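Two arms, one cell: do I really need a written rule for who is allowed to hold what?

Posted by dirnen_bench
Tags: cell rules, handover, pinch points, small shops

We run a small two-arm cell in a training shop. It picks up light stuff: markers, caps, small tubes. Nothing in there could break your foot if you dropped it. Last June our insurer sent someone over, and he left us with a checklist that came from a consultant called Povasham. One line on it says every object in the workspace must have a "designated holding arm" and that the second arm must stay out of a keep-out zone the whole time the first one is gripping something.

I've asked where this comes from. So far I've been told "it's standard," "it's best practice" and "everyone does it." None of those is a document. The checklist has 18 items and not one of them cites anything.

The arms are slow, and we capped the grip force at 15 newtons in the controller. The fingers are padded. A usual pick looks like the one below, with the object upright between the fingers and the other gripper up and to the right. 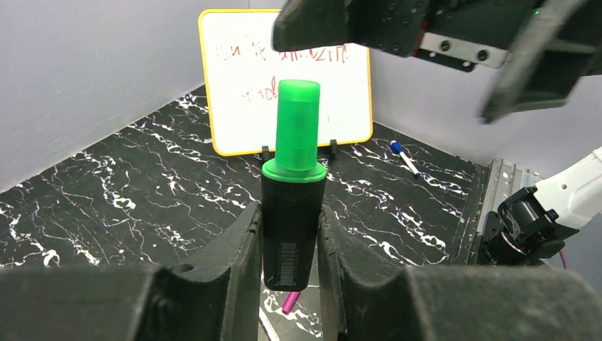
Green-capped object in the grip, with the second gripper at upper right.

Under the Povasham line I would have to stop the job or park the second arm every time we do this. That kills the whole reason for having two. We do handovers, so at some point both arms have to be near the same object, and the checklist doesn't mention handovers at all.

So what I want to know is:

Is there a real rule behind this, or did a consultant make it up?
If I ignore it, what should I have in its place?

Please don't answer "safety first." I know. I'm asking what the safety consists of.

Posted by skasstead_maint

Just follow the checklist. If the insurer asked for it then it's required, end of story. We had 229 findings on our first audit at Skasstead and fighting them one at a time was a waste of a year. Park the arm.

Posted by old_cell_hand

I don't agree with the post before mine. An insurer can make something a condition of your policy, and then you have to do it or lose cover, but that is a contract and it should say so in writing. "Left us a checklist" isn't the same thing. Ask them straight out whether it's a policy condition. You may get a very different tone in the reply.

On your first point, I have never seen a general rule that says one arm must stay clear whenever the other is holding something. What you will find in the published robot safety standards is that you're expected to do a risk assessment for the application you have and write down how you dealt with each hazard. Look up the current edition yourself and don't take my word or the consultant's. My guess is somebody did an assessment for a heavier cell, came up with a keep-out zone, and the line got copied into a template with the reasoning stripped off. I've seen that happen with guarding heights and with light curtains too.

On what to have in its place, I'd split it up, because that line mixes two separate worries.

The first is arm against arm. That is mostly about wrecked equipment. Set shared zones in the controller so only one arm can enter at a time, and make the handover a named exception with its own lower speed. Test it with the fingers empty. Then test it with something in the grip, because a held object sticks out past the fingers and your collision model may not know about it.

The second is arm against person, and here I'd be less relaxed than you sound. A force cap on the fingers tells you nothing about what happens between the two arms, or between an arm and whatever rail or wall is next to it. In your picture there's a metal rail structure on the right, close behind the joint of that white arm. Have you measured the gap there through the full range of motion? Nobody loses skin to a padded finger. They lose it in the spot that wasn't on the checklist.

I'd also want a rule about loose items. I can see a blue-capped marker lying on the floor of the workspace and a small pink one down by the fingers. If those are part of the task, fine. If they aren't, somebody is going to reach in and grab one. Write down when a hand may go in and what state both arms have to be in first. "Both arms" should be in the text, because people look at the one that's moving and forget the other.

And write down the reason next to each rule. One sentence is enough. Then the next person can tell when it no longer applies.

Posted by vo_lab_tech

Mostly agree with old_cell_hand, but 15 newtons typed into a settings page isn't 15 newtons at the finger. We bought a Võ force gauge and tested our grippers every 200 cycles for a while, and the readings moved around more than I liked. Do you have a measurement or just the setting? The same question applies to "slow," by the way. Your post doesn't give a speed.

Also, if you do send Povasham an alternative, send it before you change anything in the cell. We did it in the other order and spent the whole meeting on that.

Posted by dirnen_bench

Fair hit on the force. It's just the setting. I'll borrow a gauge and I'll measure the rail gap too, which I had not done.

I wrote to the insurer and asked if item by item these are policy conditions. No reply yet. Still not parking the arm until somebody shows me the page.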